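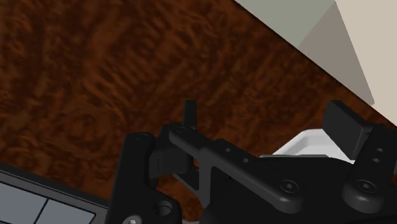
Wrist view from the simulator, with the black two-sided gripper over the burl-grain table.

Home | Reviews | Arms | Grippers | Cameras | Forum

Tusotar gripper and its simulated twin: a review

By Mamta Chaudhary
October 20, 2022

I have now spent 11 evenings with the Tusotar gripper, most of them with the real one sitting in its foam while I drove the simulated copy. Tusotar sells the two as a bundle. You get a black gripper in a box and a model of the same gripper as a download, and the idea is that you make your mistakes in the download. I made plenty.

The model is good. Somebody at the company cared about screws. There are countersunk holes, hex sockets sunk into rounded bosses, and links with the edges softened the way real ones are. The default table has a swirly reddish-brown wood grain that belongs in the dashboard of a car I can't afford. I would have traded some of it for a better manual, which runs to 61 pages and spends four of them on the carrying case.

The wrist camera is where I have complaints. At the factory setting the gripper takes up the whole lower half of the view. You get a lovely look at the links and the middle plate and a rather poor look at whatever you're trying to pick up. My target was white, and from this angle I had its upper rim and one bright face to work with, the rest being behind black metalwork or whatever the real one is made of (the manual is silent, see carrying case). The view is tilted too, so the table edge runs off on a diagonal. You get used to it. I tipped my head for two nights and then learned where the camera offset lives, under "Advanced," then "Mount," then "Legacy."

Compared with the Jornetti, which I reviewed in February, the Tusotar closes more smoothly and complains less. The Jornetti camera sits higher and sees more of the job. Its simulator, however, draws everything in one shade of gray and once dropped my arm through the floor. If you pick up small parts all day I'd still take the Jornetti. For bowls, cups and anything with a rim, the Tusotar fingers did better for me, both on screen and later on the bench.

Moving from the simulated gripper to the real one took an afternoon. My grasp script ran unchanged except for the closing force, which I had to cut after a yogurt cup gave its life. The bundle comes with a 2 year warranty that does not mention yogurt.

Verdict: buy it, raise the camera, skip the manual.

Comments

Abhishek Bhatia: Did you try it with the Brurari controller? Mine connects fine but forgets the camera offset every time I restart.

Mamta Chaudhary: Same on mine. Save it as a profile and load that at startup.

gripfan3855: four pages on the case is generous, mine arrived without a case

Gautam user since forever: You lost me at "Legacy." Still going to order one.

Older posts | Next review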